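Goter 447 Adjustable Reading Stand

Product overview
Item 447
Sold individually or in cartons of 4
Category: Library and Study Furnishings

The Goter 447 is a tabletop reading stand intended for libraries, archives, school study halls and private offices. It holds an open book, a bound periodical or a stack of loose sheets at a comfortable angle and allows the reader to turn pages without lifting the volume from its rest. The stand is supplied assembled and requires no tools.

The back panel is solid beech with a clear matte finish. The lower ledge is lined with gray wool felt, and the page holders are steel with rounded ends. A brass hinge connects the panel to the base and may be set to any of the positions marked on the side rail. The base is weighted so that large atlases and reference volumes may be displayed at the steepest setting.

Choosing an angle

The lowest setting is recommended for copying, note taking and work with fragile bindings. The middle settings suit general reading at a desk of standard height. The steepest setting is intended for display and for readers who stand. Before changing the angle, remove the book, loosen the hinge knob one full turn, move the panel to the new mark and tighten the knob by hand. Pliers should not be used on the knob. 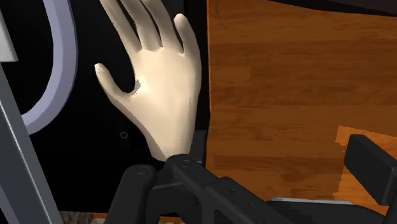 Product notes by Wekesa Mugo
Goter Library Furnishings, Reading Room Division
Revised January

The 447 replaces the earlier Alva stand, which remained in the catalog for many years and is still in daily use at a number of branch libraries. Customers who own the Alva will find that the ledge of the new model is deeper and that the page holders now swing outward as well as upward. Felt liners made for the Alva do not fit the 447. Replacement liners for both models remain available from the parts department and should be ordered by model name.

Two accessories are offered. The Faltik book cushion rests on the ledge and supports the spine of a volume that cannot be opened flat. The Proltell clamp secures the stand to the edge of a table and is advised for public reading rooms. Neither accessory is included with the stand.

Care and cleaning

Wipe the panel with a soft, dry cloth. Ink and adhesive residue may be removed with a cloth dampened in water and mild soap, after which the wood should be dried at once. Brush the felt lining lightly in one direction. Do not apply furniture polish, which can transfer to paper. The hinge is oiled before shipment and needs no further attention in ordinary use.

Ordering and delivery

Institutional customers may order by purchase order or through an existing account. Orders of 100 stands or more are quoted separately and may be delivered in stages. Orders received before noon on Friday are processed the same day.

The panel, base and hinge are covered for 2 years against defects in material and workmanship. Felt liners and page holders are considered wearing parts and are not covered. Claims should be sent with the original invoice and a short written account of the defect.

For quotations and finish samples, contact Erick Minja, Institutional Sales.

Related items: Faltik book cushion, Proltell table clamp, replacement felt liner (447), replacement felt liner (Alva)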